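Hand-held grippers at the Hotus open day: a go with the Kassa pair

I went along to the Hotus open day in Nerkemstead on 5th March mostly for the free parking and a nose round, and came home wanting to write up the Kassa hand-held grippers, so here we are.

You hold one in each hand and squeeze, the jaws close, and a camera on the tool records what you did so that a robot can have a crack at it later. I'd pictured something like litter pickers. They're much nicer than that! The squeeze is light, the jaws open again without sulking, and after five minutes I'd stopped looking at my own hands.

We started on the easy stuff (sponges, blocks, a mug) and I got cocky. Then came jewellery, which is where you find out what a gripper is made of.

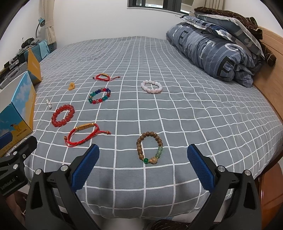 Beads are horrible. They roll, they slide, and if you pinch a bracelet from straight above it tends to ping off sideways. What worked for me was coming in low and taking two or three beads at once. Cord bracelets were far easier, lovely in fact, although the thin loose ends like to wander off on their own. Textured pads are a must for this, and I'd not bother with smooth ones.

Grumbles? My wrists ached after 14 minutes, and left-handers in our group found the strap fiddly. The demo also ran late, so we only got a quick peek at the Clorness arm replaying somebody's session. It was slow and a bit dainty, like my nan with a teacup, but I could have watched it all afternoon.

The pair costs 800 pounds, with spare pads extra. Too much for me, but if I ran a college workshop I'd be tempted. They're doing another open day in July and I've already put my name down.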